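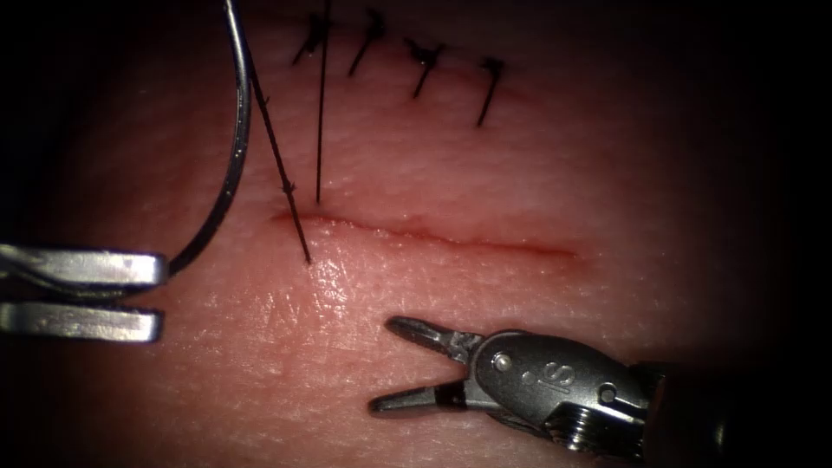
Suturing on a practice pad with two instruments. Four finished stitches, and the open incision still to close.

About Zustura

Zustura writes working rules for people who train, test and record with surgical robots on practice material. We do not build robots and we do not sell them. Our subject is the everyday work at the bench: how a pad is prepared, how a needle is held, when a session must stop, and what is written down afterwards.

We are a small office with one training room. Our customers are teaching hospitals, university laboratories and a few makers of instruments. Many of them already had rules when they came to us, but the rules were in five different files, or in the head of one experienced colleague. Our first task is usually to collect all this and put it in one order that a new person can follow on the first morning.

How we started

The company grew out of a course for theatre staff. The teachers of this course saw that two groups could use the same equipment and the same pads and still give marks that could not be compared. One group counted a stitch as finished when the knot was closed, the other only after the tails were cut. One group allowed the needle to be put down on the pad, the other took away points for it. From these discussions came a first set of rules, which was called Gollero. It had 13 pages and it was mostly definitions. We still use it, although it has changed very much.

What we publish

Gollero is the bench rulebook. It has 80 rules in its present edition, and each one fits on a single card. It covers preparation, needle and thread handling, the end of a session, and faults.

Veloso is the marking guide for assessors. It says what may be marked from a recording and what may be marked only by a person who was standing at the bench. We advise every customer to read Veloso also if they have no plan to give marks, as it explains many of the choices in Gollero.

Skorix is the record form. It is 2 pages long, and we refuse all requests to make it longer.

Some rules from the present edition

A stitch is counted as complete when the knot is closed and both tails are cut. A knot with uncut thread is noted as open.

The needle is held by one instrument at all times. When it goes from one instrument to the other, the first lets go only after the second has closed on it.

An instrument which has no task at this moment stays in view of the camera and keeps clear of the thread. Jaws may be open or closed, but the operator must know which.

Old stitches may stay in the pad when a new incision is started, if there is enough free surface between the two lines. The number of old stitches is written on the form before the session begins, so that they are not counted again.

If the thread goes out of the picture, the operator does not pull on it until an assistant has looked at the free end.

Any person in the room may say "stop". The operator stops first and asks the reason second. 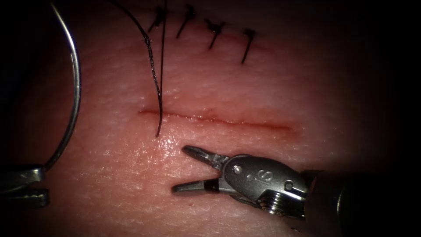 Needle in the left gripper, jaws of the right instrument open, thread at the left end of the incision.

How a rule is made

Any customer can propose a rule or ask to have one removed. We try the new text in our own room first, with people who did not write it. If they understand it in different ways, the text goes back to the desk. After this, 4 customer sites use it in their normal work and send us their remarks. A rule that needs a long explanation is divided into two rules or taken out.

New editions come each September, before most courses begin. Between editions we make corrections only when a rule could cause harm to a person or damage to an instrument. These corrections are sent to all sites on the same day, with the old text and the new text side by side.

What we do not do

Our rules are for practice pads and other training material. They are not medical advice, and they do not replace the instructions of the manufacturer or the safety rules of your own house. When our text and the manual of your equipment say different things, please follow the manual and write to us.

We do not give certificates to single persons. A site can ask us for a visit, and after the visit it receives a written report. The report belongs to the site, and we do not publish it or show it to others.

Working with us

Visits to the training room are possible by appointment. Please tell us in your first message which equipment you use and if you already have written rules, even when they are only notes. We answer in English, and we are happy to read slowly if English is also your second or third language.

Page last changed: February 13, 2019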